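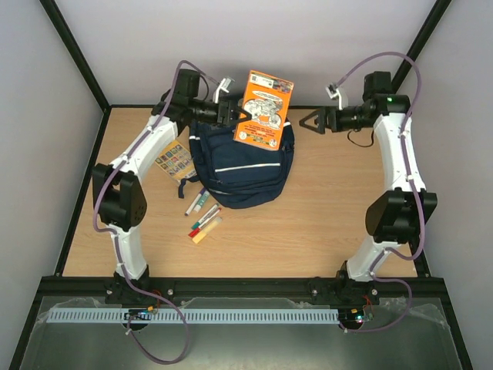
Two members wanted it put down first that a navy backpack is only any use if the booklet comes out of it as flat as it went in, and that the last lot did not manage this. The point was taken, and the meeting then started properly.

**Welcome packs – planning meeting, 13th July**

Minutes of the previous meeting were agreed, apart from the line saying the packs had been "well received". The meeting could find no evidence for this and it was struck out.

**1. Bags**

Prendard have offered 158 backpacks in navy at the old price. Fadwood are cheaper but want an order of 600, which the meeting thought absurd for an intake of this size. It was suggested that the spares could be kept for next year. The same was said of the drawstring bags, and they are still in the cupboard.

Prendard say the cloth is "fully weatherproof". The chair asked what "fully" covered and whether zips came into it. Their letter does not say.

Agreed: go with Prendard, subject to a written answer on the zips.

**2. Booklet**

The orange cover stays. There was some grumbling that orange was picked only so that people would stop losing it, and doubt as to whether it has made any difference. No figures were offered either way.

Aaltonen have quoted for a heavier cover, which would put 12 pence on each copy. They claim it will not curl. The meeting has heard this from printers before and would like to see a sample that has spent a week in a bag with a water bottle.

**3. Order of packing**

A long discussion, longer than it needed to be. The proposal was booklet first, upright against the back panel, then everything else in front of it. The other view was that the booklet should go in last so that it is the first thing found. Those in favour of last could not explain how it would stay straight on top of a lunchbox.

Agreed: booklet first, upright, spine down. To be looked at again if it doesn't work – and one member asked for it to be noted that they don't expect it to.

**4. Durkeck labels**

Durkeck's stick-on name labels were turned down. They came off the trial bags within days. Sewn tags to be priced.

**5. Money**

There is £70 left under sundries. Three separate items in these minutes appear to be relying on it.

**Actions**

- Write to Prendard about zips
- Ask Aaltonen for a sample cover
- Get a price for sewn tags
- Find out what is in the cupboard

Next meeting in August, date to be fixed once the sample has arrived.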